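Ärmelbündchen aus Strick, Kante franst aus

Dimik
Ich nähe Schutzärmel aus schwarzem Strickschlauch. Oben kommt ein dicker, weicher Stoff, darunter ein engerer Schlauch, dazwischen ein gerollter Wulst. Die untere Kante des Schlauchs ist nur geschnitten und löst sich. Overlock vorhanden, Coverlock nicht. Umschlagen möchte ich ungern, trägt zu stark auf.

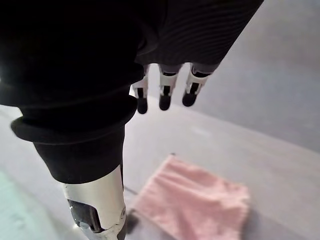
Der Wulst darf bleiben, der hält den Übergang. Es geht mir nur um den Abschluss unten. Garn bisher Drustine 1000, Polyester.

Sultana
Overlock dreifädig, schmal, Differential auf 1,5. Danach die Kette mit der Nadel zurückziehen. Bei Strick ohne Elastan vorher ein Stück Rest testen, sonst wellt es.

Brirnov
Sehe ich anders. Eine Overlockkante auf engem Schlauch scheuert und dehnt sich beim Überziehen aus. Besser 25 mm Rippbündchen doppelt ansetzen, Zuschnitt 80 % der Schlauchweite.

Sultana
Doppeltes Bündchen trägt genau so auf wie der Umschlag, den er nicht will.

Brirnov
Kommt auf die Rippe an. Eine feine 1x1 liegt flach. Der Umschlag aus dem Originalstoff ist deutlich dicker.

Dimik
Feine Rippe hätte ich da, Artikel 3394. Maschenlauf beim Bündchen quer oder längs?

Brirnov
Rippen in Armrichtung, Dehnung quer. Andersherum bekommst du es nicht über die Hand.

Sultana
Dann wenigstens mit Bauschgarn im Greifer. Das Drustine reißt dir bei der Dehnung, hatte ich bei zwei Paaren.

Dimik
Teste beides am Reststück und melde mich.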